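Paid participants wanted: gripper comparison study, Landholm workshop

Posted Mar 29, 2020

Pratlow is looking for people to operate a robot arm in a side-by-side test of grippers for small electrical parts. No robotics background is needed. Sessions are booked one person at a time and the study stays open through the end of July, so applicants can choose a later slot if the spring does not suit them.

What the study is for

Our customers repair and rebuild control panels. They sort mixed parts by hand: switches, caps, boards, capacitors. Several of them have asked which gripper they should buy if they want an arm to do part of that sorting, and the data sheets do not answer the question. A gripper that holds a round part well may let a square one turn in its fingers, and a finger that is fine on a bench may hit the rim of a tray.

We are comparing 3 grippers on the same arm. One is a two-finger model with flat paddle fingers. The second is the Graroter, which has narrower fingers and a softer pad. The third is the Tehrani, a suction unit with a short cup. Each participant uses all of them, in an order we assign. The arm, the wrist camera and the controller stay the same throughout, and only the gripper is changed between blocks.

What you will do

You will sit at a desk next to the work table and steer the arm with a hand controller while watching the wrist camera view on a monitor. Each task is short. You pick up a named part, move it to a marked spot or a tray, and let go. Some tasks start with the part on the open table. Others start with the part in a shallow tray or close to another object, and those are the ones we expect to separate the grippers.

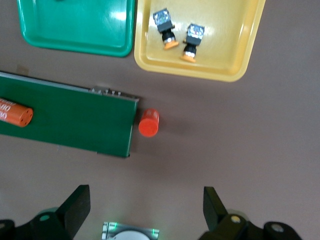

Wrist camera view with the two-finger gripper open. Two push-button switches in the yellow tray, green tray empty.

A full visit has 164 picks, split into blocks with a break after each one. Before the first block you get a practice period with parts that are not used in the test. After each block you fill in a one-page form on how easy the gripper was to aim, how well you could see the part between the fingers or past the cup, and how tired your hand is. We also record the arm position, the controller input and the wrist camera video.

A dropped part is a normal result and is scored like any other. Please do not slow down to avoid drops unless the task sheet asks for it.

Who can take part

You must be 18 or older, able to sit at a desk for the length of a visit, and able to use both hands on a game-style controller. Glasses and contact lenses are fine. You need to be able to tell red, orange, yellow and green apart, as the task sheets name parts and trays by color.

We want a mix of people. Bench technicians and electricians are welcome, and so are people who have never held a switch block in their hands. If you have operated a robot arm for pay in the past, you can still apply, but tell us so that we can put you in the right group.

Employees of gripper manufacturers and their immediate families cannot take part.

Pay and practical details

Pay is $796 for a completed set of visits. If you stop early you are paid for the visits you finished, and you do not have to give a reason. Parking at the Landholm workshop is free. Wear closed shoes. Long hair must be tied back, and rings and bracelets come off before you enter the test area.

The arm runs at reduced speed and the work table is behind a guard. You will not reach into the work area at any time – a staff member resets the parts after each task.

Video from the wrist camera shows the table and the parts. Your name is kept apart from the recordings, and results are reported by participant number only.

How to apply

Write to Lalit Thakur, study coordinator, at the Pratlow front office, or ask for extension 956. Include your age, your dominant hand, any experience with robot arms or electrical parts, and the weeks you are free. Applicants who fit the study will be called for a short phone interview.

Questions about the equipment or the test method go to Gholamreza Alipour, who runs the test bench. He can also send the full task list to anyone who wants to read it before applying.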